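Workshop notebook – Tutley Youth Club, Wednesday, evening

Present: me, Erick Khaemba, and for the last hour also Bouazza. Writing this the same evening, so the order is maybe not perfect.

Subject today is the timing box for the charity run in March. Last year we timed with two phones and a paper list, and afterwards the parents were writing to us for weeks because the list and the phones did not agree. The money is counted per lap, so a wrong lap is a wrong donation. Total from the sponsors last year was 2,251 pounds, and I would like that this year every pound of it can be explained.

Started at the lap counter. The numbers on the bibs are read by a small reader at the finish line, and each child has a tag in the bib. We have 100 tags. I tested all of them one after another on the mat. Two did not answer at all, also after a second and third try. I put them in an envelope with a cross on it, so they do not come back in the bag by mistake.

Next the distance. I held a tag in my hand and walked over the mat at normal speed, then ran, then walked with the tag behind my back. Walking is fine. Running is fine when the tag is on the chest. With the tag behind the back it was missed several times, I did not write down how many, sorry. Conclusion for now: bibs are worn in front, and the coaches must say it at the start and not only write it in the letter. Last year many of the younger ones turned the bib round because it was flapping.

Then we had a long discussion about double readings. If a child stands on the mat to tie a shoe, the reader sees the tag again and again, and every time the programme adds a lap. I have set a pause, so the same tag is ignored for a short while after each reading. Too short and the shoe problem stays, too long and a fast runner loses a lap. The course round the playing field is 738 metres, measured with the wheel, so even our best runners need more than two minutes for it. I set the pause to ninety seconds and this leaves enough room.

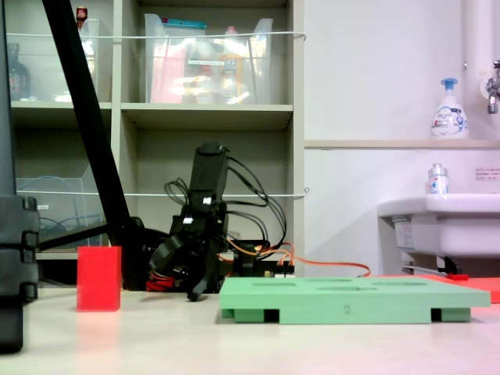 Erick remarked that ninety seconds is good for the field but wrong for the little ones, who run only the short loop by the gate, and that their fast ones would lose every second lap. He is right and I had forgotten the short loop completely. We need either two settings or two boxes. Two boxes is too expensive, so the programme must know which bib belongs to which loop. I will take the bib number for this: low numbers short loop, high numbers field. It must be decided before the bibs are given out.

Battery: charged fully before lunch, still running when we closed. I did not look at the percentage at the start, so this is not a real test. Repeat it properly on a cold day.

The rain cover from Grusano came in the post. It fits, but the hole for the cable is on the wrong side, and I do not want to cut it before I have asked if they change it.

Bouazza has talked with Stimton about the sponsor forms. They will print them for us again, with one more column for the agreed maximum. Last year a grandmother promised one pound per lap and the boy ran until almost dark. She paid, but she was not very happy with us, and I understand her.

Open for next time:
– short loop setting, and test it with real children, not only with me
– order tags to replace the dead ones
– write to Grusano about the cover
– battery test with the times written down
– ask the school if the mat can stay under the gate the night before

The key is back on its hook. The long extension lead is still in my car, I will bring it on my next visit.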